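Surface wear in shared worktops
Talk notes, May

Slide 1. Title. Leave it up while people sit down. Talk runs from the title to the maintenance slide without a break; questions at the end.

Slide 2. Scope. Horizontal work surfaces in shared buildings: benches, counters, packing tables. Floors are out. Outdoor furniture is out. Say early that the talk covers appearance and cleanability. Load testing is a different subject and the Urner handbook handles it well enough.

Slide 3. Terms. Define these before using them.
Smudge – material sitting on the surface, usually skin oil or rubber. Comes off with detergent.
Stain – material in the surface. Does not come off with detergent.
Wear – surface missing. Nothing to clean.
Most complaint forms use "stain" for all of the above. In the Soler building log, 333 entries use the word, and the log gives no way to separate them afterward. Suggest adding a tick box.

Slide 4. Where the data comes from. Inspection sheets from Rirnska and Curnley, 1203 in total, filled in by whoever was on the early shift. Lighting was not controlled. Sheets from Curnley record the cleaner used; sheets from Rirnska do not. Any comparison of cleaners therefore rests on Curnley alone. If someone asks for error bars, go to the backup slide.

Slide 5. Color and pattern. A plain dark top shows dust and dried water. A plain white top shows nearly everything else. Speckled mid-tones hide small marks of both kinds, and this is why purchasing likes them. The cost is late detection. On the Curnley sheets, marks on speckled tops were first reported when they had already spread past the size of a hand. Pause here. The point matters for the inspection interval later.

Slide 6. Position of marks. Front edge first, then whichever side people reach across. Back corners stay clean for years unless something is stored there. Corners against a wall collect residue because the cloth does not get into them. Draw the zone map on the whiteboard if there is one; the projected version is too faint.

Slide 7. Light marks. Pale marks get less attention than dark ones and should get more. Candidates: dried cleaner, mineral deposit, abrasion of the top coat. Test in that order. Damp cloth, then mild acid on a hidden spot, then a low-angle lamp. Do not start with an abrasive pad. At Rirnska the pad was used first and the original cause can no longer be established.

Slide 8. Mixed marks on a speckled top.

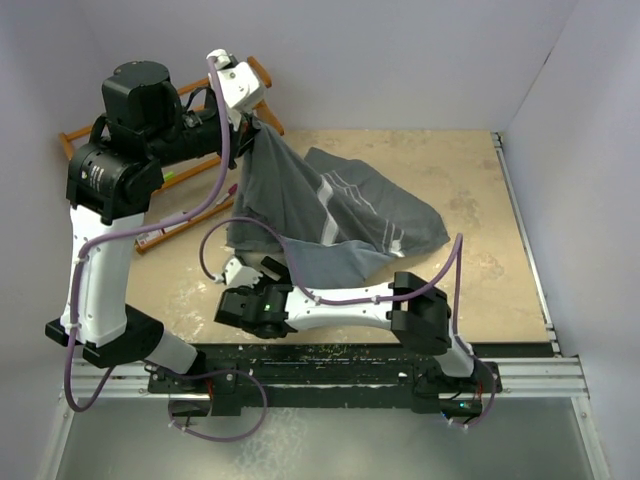 Notes and slides: Anel Sithole

Faint darker smudges and lighter whitish stains on one beige speckled board. The light ones are mostly near the front left and along the right half. Let the room look before saying so. From a picture alone the cause stays open; the tests on slide 7 need the board itself.

Slide 9. Edges. Metal strip, bonded strip, bare cut. Metal protects against knocks but leaves a joint where liquid can sit. Run a fingernail along the joint at each inspection. If it catches, reseal.

Slide 10. Maintenance interval. Proposal: full wipe daily, low-angle lamp check every 3 weeks, edge check every 6 months. Soler already does the first. The lamp check is the one that will be resisted – have the time estimate ready. Do not promise savings.

Slide 11. Open items. Tick box wording. Whether old sheets can be recoded. Who keeps the lamp. Ask Urner for the revised zone template before the next round of sheets goes out.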